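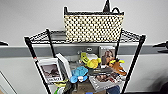
Subject: Re: [mabuza-users] handle keypoints vs. plain behavior cloning on soft bags

Hello everyone,

First of all, thank you for the kind words about the notes from May, and sorry for the slow answer. I wanted to rerun the comparison before I said anything more (and then the rerun took much longer than I'd promised the rest of the lab, as reruns do). I'll go through the questions from the Dustinton group in order.

> We read your write-up of the Hondomden runs with a lot of interest.
> Two things we could not work out. Did you label the whole handle, or
> only the points where it joins the bag? And how much of the gain comes
> from the wrist camera? Our own policy does fine on stiff totes and then
> falls apart on anything with a soft rim, where it goes for the trim
> instead of the strap. We have mostly been blaming the head view.

On the labels: only the joins, plus one point at the highest visible part of the strap. We did try tracing the whole handle at first, and I was quite attached to the idea, but our labelers disagreed so much about where a handle "ends" when it dips behind something that the extra points were mostly noise. With the short version we got through 700 wrist frames and were still on speaking terms afterward! The full set has 1589 demonstrations over 26 bags and baskets, so the labels cover a small slice of it. The keypoint head is trained on that slice, then frozen, and its heatmaps go into the policy as extra channels. Nothing fancier than that.

Your trouble with the trim sounds very familiar. We had exactly the same thing, and our worst offender was a bag with a braided edge.

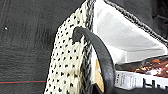

Wrist camera, black handle passing over the braided trim at the opening.

In a view like that one the strap and the edge of the opening are both long, thin, and close together, and the plain cloning policy treated them as more or less the same thing. When we looked at its failed grasps, the fingers had very often closed on the rim. With the heatmaps added, most of those went away, and what's left is mainly the gripper arriving too shallow. I'd call that a depth problem and I don't think any amount of labeling will cure it.

As for the camera question, I'm afraid I have to disappoint you a little. We trained 6 variants, with and without each view, and the wrist view matters a great deal in the last part of the approach and hardly at all before it. The head view is what gets the arm to the right side of the bag. Take it away and the arm wanders, keypoints or no keypoints. So I wouldn't blame your head camera just yet. I'd check first whether your wrist frames are being downsampled before they reach the encoder. Ours were, for a long and embarrassing while, because of a default in the Grillar loader that I had set myself and forgotten.

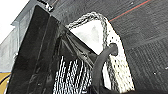
Close range: gripper finger at left, strap through the grommet at right, twisted cords hanging in between.

Close views like this are where the keypoints are weakest. The finger takes up so much of the picture that the upper point is often hidden, and loose cords make a tempting decoy for the model. We now hold the last confident estimate once the finger covers more than a set share of the view, and that helped more than I expected it to. It's a crude fix, and if anyone on the list has tried carrying the points forward with the arm's own motion, I would dearly love to hear how it went.

I'll put the label guide and the loader fix in the Mabuza repository as soon as I've cleaned up the comments, some of which are a bit rude about the cords. If the Dustinton folks can share a few of their soft-rim failures, I'll gladly run our keypoint head over them and send the heatmaps back.

Warm regards from a very cluttered bench,
the Mabuza maintainer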